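3.2 Hanging heavy knitwear: folding over the bar

The second part of the study deals with garments that retail guidance usually advises staff to fold and shelve. Heavy knits are the most common of these. In the twelve small clothing stores visited in Flunstead, sweaters were nevertheless kept on hangers in most cases, chiefly where wall shelving was lacking. Kartha and Desmet treated this as a question of display. We treat it as a question of storage, and ask how the method of hanging affects the way a knit is carried, found and returned to its place.

Two methods were compared. In the first, the hanger is placed inside the shoulders, as with a shirt. In the second, the garment is laid over the hanger and its weight is taken by the crossbar. The second method is slower to teach, and staff at the Birka store reported that new employees often reverted to the first within a shift.

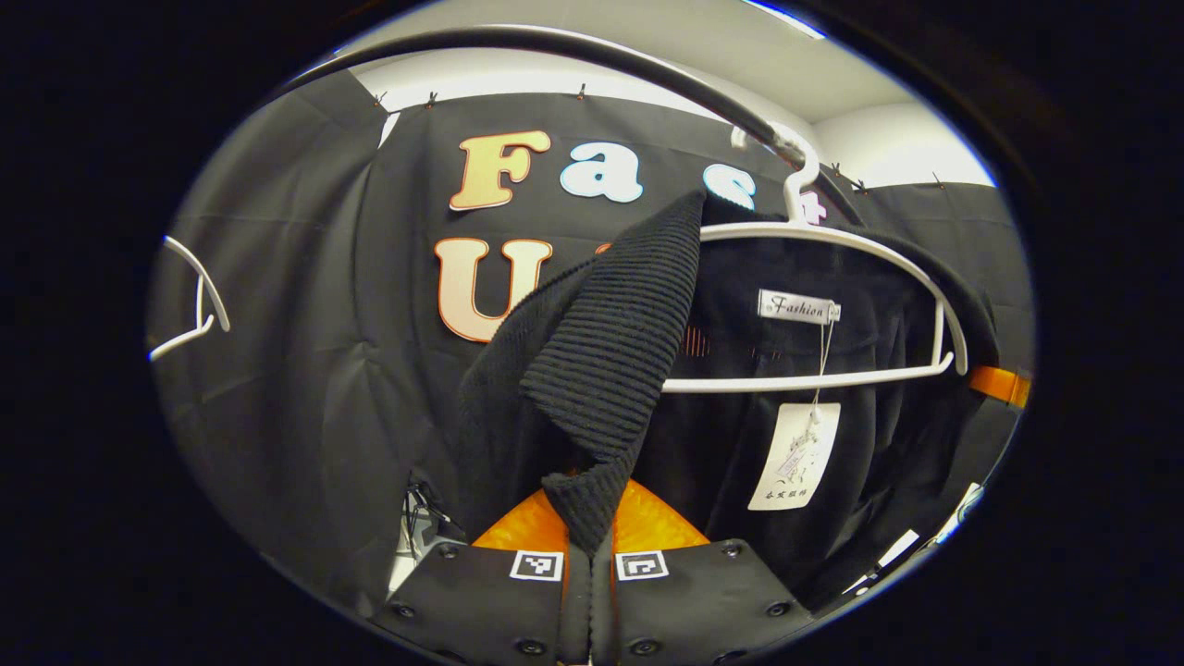 Figure 2. Ribbed knit sweater draped over a hanger on a curved rail, from two views.

The main difficulty with the bar method is balance. A folded sweater holds its position only when the weight on each side of the bar is close to equal, and a thick knit is seldom laid on evenly at the first attempt. The black sweater in the upper view of Figure 2 is a case in point: the fabric falls slightly to the left in a long, twisted fold that narrows to a point, while a looser section hangs beside it. Twisting of this kind makes the garment harder to read from the aisle -- a customer cannot tell front from back -- and it also widens the space the garment takes up on the rail. Badawi, who trained the staff at De Graaf, recommended that the sleeves be laid in before the body is folded.

A further matter is the effect on neighboring stock. Store layouts are generally planned on the assumption that each hanger occupies a fixed width, and the planning sheets supplied by Brutero allow the same spacing for a blouse as for a winter knit. 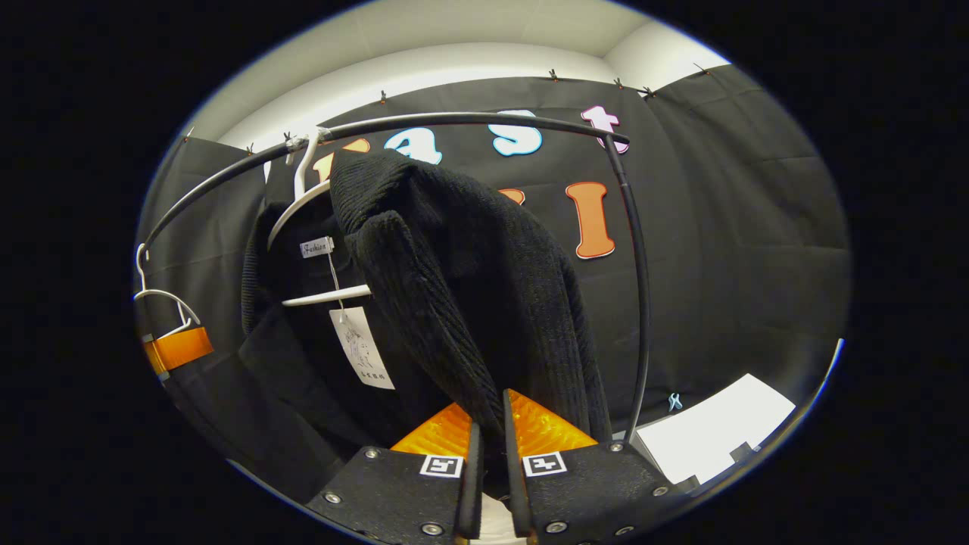 Spacing was therefore recorded separately for mixed rails, where knits and outerwear share one run. Staff interviewed by Nassar and Vandenberghe in November described mixed rails as the hardest to keep in order, particularly toward the end of the day. Labels are part of the problem. On the dark garment partly behind the sweater in the lower view, the label with the word "Fashion" sits near the collar and the paper tag hangs from it on a string, so a bulky neighbor pushed along the rail could easily cover both. We return to the placement of tags in Section 4, together with the results for rails holding knitwear alone.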